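Workshop Tips: Trying Out Grippers on a Small Arm Before You Buy

These notes come from a winter of swapping grippers on and off one bench arm in a shared workshop. The arm is a mid-size six-joint model, bought used. Four of us use it, and between us we had collected a drawer of end tools, most of them bought on the strength of a product page. I spent my free evenings testing them one against the other, and the tips below are what I would pass on to anyone with a similar arm and a similar drawer.

Start with the objects

Before you mount anything, collect the things you want the arm to pick up. Put them in a box and keep the box for the whole comparison. Mine held a paint stirrer, a half-inch socket, a roll of masking tape, a folded shop rag, a plastic bottle with some water in it, a wood screw and a washer. The washer is there to be hard. Most grippers will not lift a washer from a flat surface, and you want to know which ones come close.

Do not add objects halfway through. I added a sponge after the first gripper and then had to go back and mount that gripper again, which cost me an evening.

Give every gripper the same number of tries

I settled on 20 tries per object. Ten was too few to separate two decent grippers, and anything more got skipped when I was tired. Write down each try as held, dropped or missed. A pick that holds for the lift and then lets go on the way to the bin is a drop. Iolo Parri, who shares the bench, wanted a fourth column for "held but crooked." I left it out at first and later put it in. Crooked picks matter if the next step is placing the part in a fixture.

By the end the notebook had 2,548 lines in it, counting the runs I threw out. A spreadsheet would have been easier to sort. Paper was easier to use with greasy hands.

Check the weight first

The number printed for an arm's payload includes the gripper. If the arm is rated for 2 kilograms and the gripper takes up half of that, you have one kilogram left for the part, and less if the part sits far out from the wrist. Weigh the gripper on a kitchen scale with its adapter plate, screws and short cable attached. Enter that weight in the controller before the first move. An arm with the wrong tool weight will sag a little at full reach, and you will blame the gripper for missing.

Parallel jaws

For mixed jobs, start here. Two flat fingers that close in a straight line are easy to understand and easy to repair. The Morris jaw set was the plainest one in the drawer and gave the most even results. It held the socket, the tape and the bottle nearly every time. It did poorly with the rag until I stuck strips of bicycle inner tube to the fingertips.

Things to look at on any parallel gripper:

Opening width. Measure it with calipers. Leave room on both sides of your widest part.

Finger play. Close the jaws halfway and wiggle the tips by hand. A little movement is normal. If you can hear it click, expect trouble with screws.

Closing speed. Fast fingers knock light objects over. Slow the last part of the stroke if the controller allows it.

Soft and flexible fingers

Thin, springy fingers are forgiving. They bend around a shape, and they are kind to surfaces when you come in too low. The Skaltlow fingers picked up the rag and the sponge better than anything else I had. They were poor with the socket, which twisted in their hold and slid out sideways. Warm them up to room temperature before testing. In an unheated shop in the morning they are noticeably stiffer.

Wipe them down often. Dust builds up on the gripping side and the hold gets weaker so gradually that you may not notice until you look back at the numbers.

Suction

Suction works on flat, smooth, clean things and on little else. It was perfect on the lid of a paint can and no use on the rag. If you go this way, keep spare cups. The lip of the cup wears first, and a worn cup will hiss. Put your ear near it with the pump on and the arm stopped.

Where the camera goes

We tried the camera on a post beside the bench and then on the wrist. The post view is steady and shows the whole work area, but the arm blocks it at the moment you care about most. The wrist view shows the fingers and the part all the way down. It also shows a lot of arm. Before you tighten the bracket, move the wrist through its full turn and check how much of the view is taken up by the tool and the cables. Half is too much for most jobs. Tilt the bracket outward a few degrees and check again.

Wrist pictures blur when the arm moves. If your software needs a sharp view, have the arm stop for a moment before it grabs one. Nga Lưu runs the software side for us and added a short wait ahead of every picture. Misses on the wood screw dropped off right away.

Work lights are the other half of it. A lamp close to a pale surface will wash out one patch and leave the area under the gripper in deep shadow. Move the lamp back, or bounce it off a wall or a sheet of white card.

Test on a bad surface too

A clean bench mat makes every gripper look good. Repeat part of the test on something rough and stained. Old concrete is a good choice. Small pits and specks confuse a camera that is looking for small parts, and brown stains can hide a rusty washer completely. 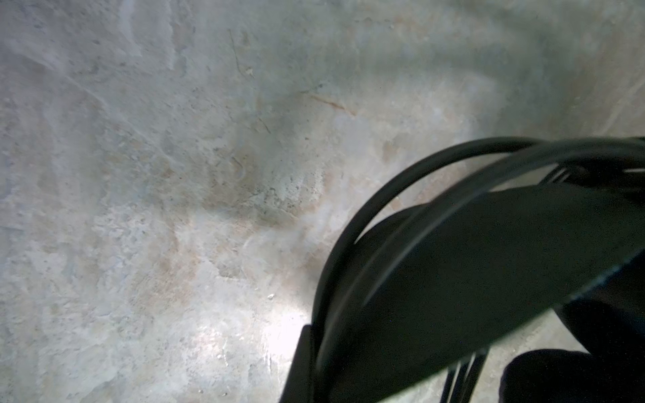 Cables

Cables cause more lost time than grippers do. Some habits that help:

Leave a smooth, wide loop at the wrist, big enough for the joint to turn both ways. A tight loop pulls on the connector and a sloppy one catches on the bench vise.

Run the last joint by hand to both ends of its travel before you run any program. Watch the cable and ignore the gripper.

Use hook-and-loop straps in place of zip ties while you are still swapping tools. You will be undoing them every evening.

Label both ends. Two black cables look the same at the back of a controller -- a band of colored tape saves you from plugging power into the wrong port.

Controllers

We had two controllers on hand. The Plustum box has a knob for grip force and a plain on-off input, and you can set it up in a few minutes. The Usanham box is set up through a laptop and reports finger position back to the program. For picking one kind of part all day, the Plustum is enough. For a box of mixed parts, the position reading is worth the trouble. If the fingers report fully closed, there is nothing between them and the program can try again.

Whichever you use, write down the settings on a strip of tape and stick it to the gripper. When you mount it again next month you will not remember the force setting.

Setting the down height

Bring the fingers down slowly, by hand control, until a sheet of printer paper under them just drags. Raise the arm 2 millimeters and save that as the lowest point. On rough ground, find the highest spot in the work area and set the height there. Rigid fingers may then miss very thin parts in the low places. Flexible fingers can be set a hair lower.

Check this height each time you change tools, even if you are putting the same one back on. Adapter plates do not always seat the same way twice.

Safety

Keep the stop button within reach of the hand you do not write with. Take off rings and roll up sleeves. Cut the speed to a quarter for the first run of any new tool, and do not reach in to straighten a part while the program is waiting on a picture. A waiting arm looks exactly like a stopped one.

Cleaning up between runs

Brush the surface, wipe the fingertips with a damp cloth and let them dry. Check the camera lens for fingerprints. Look over the mounting screws for any that have backed out, and mark each one with a line of paint pen so a loose one shows at a glance.

What stayed on the arm

The Morris jaws with the inner tube strips are on it now, with the Usanham controller and the camera on the wrist. The Skaltlow fingers are in the top drawer, wrapped in a clean rag, for soft goods. The suction cup is on the shelf by the compressor. If you borrow it, the spare cups are in the coffee can, and please put the adapter screws back in with them.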